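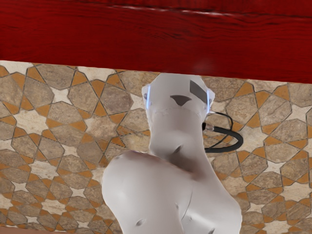 Gelus progress report, second quarter of the grant
To: Aasen Small Builds Fund
From: Rafail Kontogiannis, Trunholm shared workshop
2023-08-03

Hi all,

I know the form asks for one page, but a lot has happened since the last one and I'd like you to hear it from me in the order it happened (more or less). The short version: the simulated side of Gelus is in good shape, the real bench is behind, and I've spent less than I thought I would.

When I last wrote, the simulator had an arm floating over a gray square and not much else. It now has a room. There's a red wood table, a tiled floor with a star pattern and pink plaster walls, and I'm a bit proud of it! I wanted a busy floor because the first version of our vision code had only ever looked at plain backgrounds, and it fell to pieces as soon as I gave it anything with a pattern. Cream stars among orange and brown shapes turned out to be a pretty mean test. It took most of a month to get the detector to stop finding drawer handles in the grout.

The arm model got a cable too. I went back and forth on that one — it's a pain to simulate and it slows everything down — but a cable that loops out from the link can catch on things, and I'd much rather find out on the computer than on the bench. For now it's only there to be looked at and bumped into. It doesn't pull on the joints. Getting the stiffness right is on my list for the next quarter, along with cleaning up the shell meshes, where I'm still fussing with the edges on the white covers.

The main task is the one we agreed on in the application: a small cabinet with one drawer, which the arm has to open and close without shoving the cabinet around or knocking down whatever's on top. 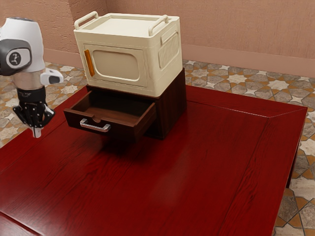
The storage box on top of the cabinet is new since spring. Its bottom edge sticks out past the cabinet, so the gripper can't just come straight down close to the drawer front the way it used to. My old approach path went right through the lid. I rewrote it to swing in from the side and drop to handle height first, and that's been much better behaved.

Now the numbers, as I promised you some. I ran 2,000 tries at the drawer in July, moving the cabinet a little each time. Of those, 682 failed. That sounds awful, and it's still too many, but the failures bunch up nicely. Most of them are the fingers closing a bit high and landing in the finger notch on the drawer front when they should be on the bar handle. The gripper squeezes, feels something solid, decides it has the handle and pulls. Then it slides off. I have a fix half written that checks the finger gap before pulling, and I expect to have it running within a couple of weeks.

The rest of the failures are a mix. Some are the camera on the wrist losing the handle in the shadow under the open drawer when it comes back to close it. A few I just don't understand yet, and I've saved the logs so I can go through them on a slow evening.

On to the real bench. The table is built and level, and the mounting plate is cut. What I don't have is the power supply, which I ordered from Flarkar in the spring. It arrived with the wrong connector and went back, and they've told me to expect the replacement in September. Until then the real arm stays in its crate. I used the time to build the cabinet out of scrap, and I had to plane the drawer twice before it would slide. (The one in the simulator never sticks. I should add some friction so it isn't living such an easy life.)

Money: I've used less than half of the second payment. I'd like to move 10 percent of the tools line over to computer time, if that's okay with you. The big runs are taking all night on the workshop machine and other members would like to use it once in a while. I can send the exact figures on your spreadsheet if you need them that way.

Coming up next:

Finish the finger gap check and repeat the July runs with the same cabinet positions.
Put a light load in the drawer. Every run so far has been with it empty.
Wire up the bench when the supply gets here, and do five slow openings by hand control before I let the code anywhere near it.
Write the setup guide so another workshop could copy this.

I'm not going to make the original date for the bench demo, and I'd like to move it to the end of the following quarter. Let me know if that causes trouble on your end. You're also welcome to stop by Trunholm any evening. Text me first, the front door sticks and I'll have to come down and let you in.

Thanks again for backing this,
Rafail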